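How to label and pack a kitchen for a move

Did this in March, Stundbridge to Istham, 21 boxes. Quick version.

1. Start two weeks out. Stuff you never use goes first.

2. Write on the SIDES of the box, not just the top. Room, then whats in it. Fat marker. 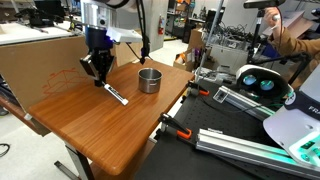 3. Number every box and keep a list on your phone. Takes 14 minutes, saves a whole evening.

4. Small things go inside big things. Spice jars, lids, magnets. Paper in the gaps.
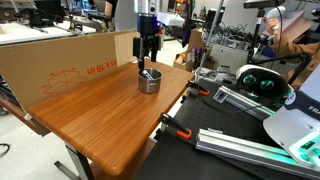

5. Plates on edge, never flat. Heavy stuff in small boxes. Tape the bottom twice, teh cheap tape splits.

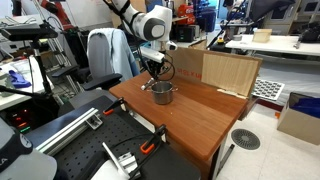
6. Keep one pot, one pan, kettle out till the last morning. Those ride up front with you.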